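FOR RELEASE IN JANUARY

Provska Kitchen opens its steaming table in Toledo

TOLEDO. Hi, I'm Marama McAlister, and I get to write this one myself because I've been bugging everybody at Provska Kitchen about it since last winter. We're opening a steaming table! It's a class, a lunch and a small shop counter all in the same room, and it starts this month in our space in Toledo.

I grew up thinking a steamer basket was the thing that rattled around under the pot lids and came out for broccoli maybe twice a year. Then I spent a summer cooking next to Hilkka Oksanen, who steams pretty much everything (fish, buns, leftover rice, a whole custard once), and I went home and dug mine out of the drawer. I've worn out the little feet on two of them so far.

So the class is built on that one piece of gear. Plain stainless steel, lots of holes, a post fitting in the middle, nothing to plug in. You'll cook on a white table with white plates, which I picked because I like to see what I'm doing, and if you spill soy sauce you wipe it up like the rest of us.

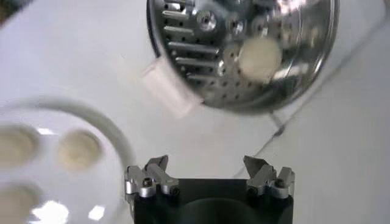
Stainless steel steamer basket and a white plate at Provska Kitchen, Toledo.

Each session runs 2 hours on Tuesday evenings. We start with how much water goes in the pot, because that's the question I get most. After that we do greens, then something round and doughy, then a piece of fish, and we sit down and eat the lot. Agata Rinaldi is teaching the dough part. She's fast, so I've asked her to go slow, and she has promised to try.

"I want people to lift the lid and look," Agata told me when I asked her for something to put in this release. "Everybody is scared of the lid. Lift it! Put it back. Dinner will be fine."

Over 200 people put their names on the list when we first floated the idea at our fall open house, which floored me, to be honest. We can't fit everyone in January, so we're adding evenings through the spring and calling people in the order they signed up. If you signed up and your phone number has changed, please tell us.

The shop counter will carry the Wekau basket we use in class, plus plates, tongs and the cotton cloths Hilkka likes for lining. You don't have to buy any of it. Bring the basket you already own if you'd rather, even if it's missing a leaf or two, and we'll work with it.

Sign-up is at the front desk or by phone during shop hours. Kids of ten and up are welcome with a grown-up. Tell us about allergies when you book, please, and wear sleeves you can push up.

About Provska Kitchen
Provska Kitchen is a teaching kitchen and shop in Toledo, offering small evening classes in everyday home cooking.

Press contact: Marama McAlister, Provska Kitchen. Reporters who want to come and eat should just ask.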